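Gripper comparison for loose wire sorting: progress report, second period

Prepared for the Vornance fund by Jana Stüber, Ilesard workshop

Where we have got to

First of all, thank you for your patience over the winter, and for the kind note that came with the second instalment. February was a busy month here, and I'm pleased to say that most of what we promised you in the first report has now been done, although one or two things have slid and I'll come to those further down.

You will remember that the aim is a modest one. Repair shops end up with heaps of short insulated wire that somebody has to sort by hand, and we want to find out which sort of gripper, on an ordinary small arm, can pick single wires out of a heap without dragging half the heap along with it. We are comparing two grippers. The Hamann is a two-fingered one with stiff black jaws that narrow towards the tip, and the Drilby has soft pads and a much wider opening. Both go on the same arm and look down through the same wrist camera, so that whatever differences we see ought to come from the fingers.

What we did

We logged 3,854 picks in this period, which is more than I had dared to put in the plan. Of those, 931 were with the Drilby. I know that looks lopsided (and it is!), but the Drilby's mounting plate came late and had to be drilled again before it would sit square, so the Hamann simply had a long head start. We mean to even things up before drawing any firm conclusions, and I would ask you to read what follows in that spirit.

We work on the old wooden table and not on the white mat we used at first. On the mat everything went very nicely, perhaps too nicely, and when we moved to the table the grain and the pale marks in the wood gave the camera a good deal more to think about. It seemed fairer to keep them. The wires are thin ones in red, pink, blue and yellow, dropped from a tub and left however they land. Pink has been the awkward colour so far, being thin and close enough to red that the software sometimes takes the one for the other where they cross.

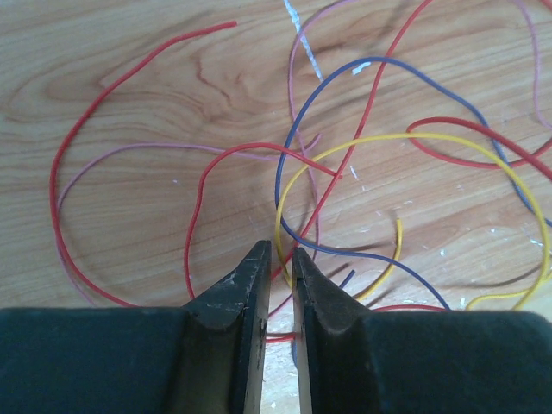 What we have learnt so far

The narrow tips of the Hamann are a real help once it gets down into a tangle. It can go in where several wires cross and come up with just the one more often than I expected. The price is that the jaws must be lined up well, and a small error in height means they either close on nothing or press on the table. We now slow the arm down for the last 30 millimetres of every descent, which costs us time on each pick but has put an end to the worst of the knocks.

There is also the matter of what the wrist camera can see. From behind the jaws, the fingers take up a large share of the view, and a wire that runs under one of them is lost to us at the very moment we would like to see it. My colleagues would like a second camera at the side of the table. I was against this at first on grounds of cost, but I have come round to it.

The Drilby is gentler and far more forgiving about height, and it is lovely to watch on a single wire lying by itself. In a heap it tends to gather up neighbours. We have two other sets of pads still to try, so please don't take that as a verdict.

Money and next steps

Spending is within the plan except for one item. The side camera with its bracket and cable will come to 400 euros, and I'd like your agreement to take this from the travel line, which we have hardly touched. If you are happy with that, a short reply is all I need and we will order it straight away.

After that we will bring the Drilby's picks up to match the Hamann's, try the remaining pads, and begin on the thicker wire. The full pick log will come to you with the next report, and you are very welcome to visit before then. Mornings are best, as the arm is usually running by half past nine.

With warm regards,
Jana Stüber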